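Do I Need a Bowl for That?

October 2020

My sister-in-law is a great believer in things being matched. For my birthday she sent me a box from Vitlow, the mail-order place she has been loyal to for years, and in it was a bowl. Wide, shallow, somewhere between peach and beige. The card called it a "low serving vessel." I have lived with bowls all my life and have never had cause to call one a vessel.

I should say that I came to this with a bad attitude. Back in May I went through the kitchen and got rid of most of what I don't use, which was a longer job than I'd planned and ended with me sitting on the floor holding a fondue fork. I kept enough plates for the people who come over and enough bowls for soup. I did not keep anything that was too flat for soup and too deep to be a plate, and I felt pretty good about it. Then along comes the vessel.

Elspeth Geddes, who lives across the road and reads more of these food websites than I do, told me that everybody eats out of shallow bowls now. Pasta, salad, chicken and rice, a fried egg if you want. She says you get the good part of a plate and the good part of a bowl. My feeling is you also get the bad part of each. The sauce stays in, fine. But try cutting a pork chop in there. Your knife comes in at a slant, your wrist is up in the air, and the chop slides down to the middle every time you let go of it.

I tried it for two weeks anyway, because I don't like to complain about a thing I haven't used. Spaghetti was good in it, I'll give it that. Leftover chili was all right but went cold fast, which you'd expect with that much of it spread out. Cereal was a disaster. I carried it from the counter to the table like I was moving a fish tank.

Then there's the question of where you put your knife and fork. On a plate they lie down and stay put. On this rim they do what they want. I've been putting them straight across, which works as long as nobody bumps the table. 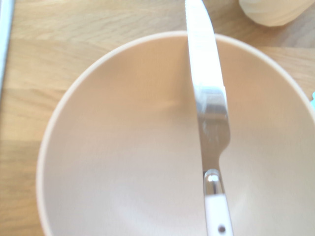 The vessel, on duty. White handle at my end, as usual.

About those white handles. I got that flatware years ago and I was told at the time it would yellow, or crack, or come loose in hot water. I was told this mostly by Lorna MacKinnon, who had a set from Lambrechts that cost her 195 dollars and who polished it on Sundays. Mine came out of a drawer at an estate sale and the whole bundle was ten dollars with a rubber band around it. I've washed it by hand and never done a thing else to it. I'm not saying Lorna wasted her money. I'm saying I've been hearing for a long time that my handles were about to fall off.

Which brings me back to the catalog that came in the box, because of course there was a catalog. It has 83 pages. There is a spread on "layering your table," where the low serving vessel sits on a plate, which sits on a bigger plate, which sits on a mat. I counted what it would take to do that for the four of us and then I put the catalog in the recycling. Where does all that live the other 23 hours of the day? Whose sink is it going in? The people in these pictures never seem to have a dish rack.

I also don't buy the color talk. The catalog says warm neutrals "encourage slower eating." My husband had his spaghetti out of it and was back at the stove before I'd sat down.

Still, I haven't given it away. It looks nice on the table, I can admit that, the wood and the peach get along. It's smooth inside and easy to wipe out. I've started leaving it out in the afternoon and somehow there's always something in it by supper, a lemon, the mail, somebody's keys. Maybe that's what it's for. If so they could have called it a bowl for your keys and charged the same.

I wrote my sister-in-law a thank-you note and said we were using it every day. She wrote back that she was so glad, and did I know it came in a set of six.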